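**Is the Feridia open day worth the trip, and what should I ask them?**

Ross Matheson

I went to the Monday session at Feridia to watch the laundry demo and came home less sure than when I set off. The arm was dealing with some red things, a basket and a grey padded seat with more cloth on it. We stood for 40 minutes. The man presenting kept saying "it does this all day", but every time I looked he had a tablet in his hand and I couldn't tell who was doing the work, him or the machine.
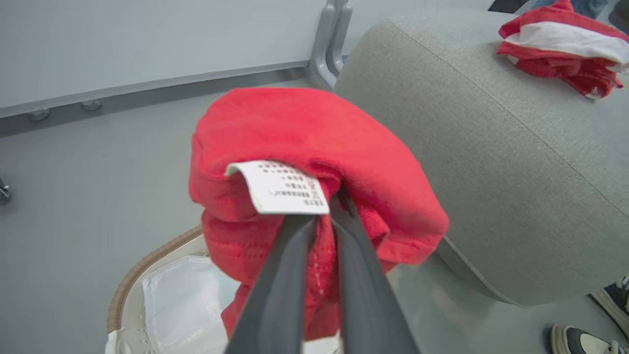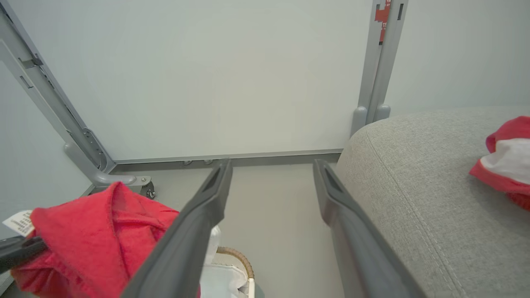 Agnes Guthrie tells me I'm being unfair and that every demo has someone hovering with a tablet, so they can stop the thing if it goes wrong. Maybe so. But I help run a small guest house, my sister wants to go to the July one with her chequebook, and I'd like to send her with better questions than I had. How do you tell a real demo from a rehearsed one? And has anyone here seen the Holtby machine do the same job?

---

**Catherine Tennant**

Ask to choose the item yourself. Take something of your own in a carrier bag, a pillowcase or a child's jumper, and ask if it can go in with the rest. At Holtby they said yes to me straight off, then spent 10 minutes "recalibrating", and it dropped the pillowcase twice. I thought better of them for letting me try, though I wouldn't have bought it.

Other things I'd want answered:

- Is anyone steering it now? Get a yes or no. "Assisted" can mean a person in the next room doing all of it.
- How many goes out of 10 does it manage with no help, and who did the counting?
- What does it do when two things are tangled together?
- Can it fold, or only pick up and put down? At Holtby the folding was "coming soon", and it had been coming soon the year before too.

The tablet alone doesn't prove much either way. Agnes is right that there's often a stop button on it.

---

**Agnes MacBrayne**

Waste of a day in my opinion. Went to one of these, 2 hours on the bus, the coffee was nice. Buy a better tumble dryer.

---

**Iona Matheson**

Sister here. There is no chequebook, Ross, I said I'd *look*. I've booked the July session and I'm taking a fitted sheet. If they won't let it near the sheet I'll have my lunch and go home. Catherine, did Holtby give you a price, or was it all "get in touch"?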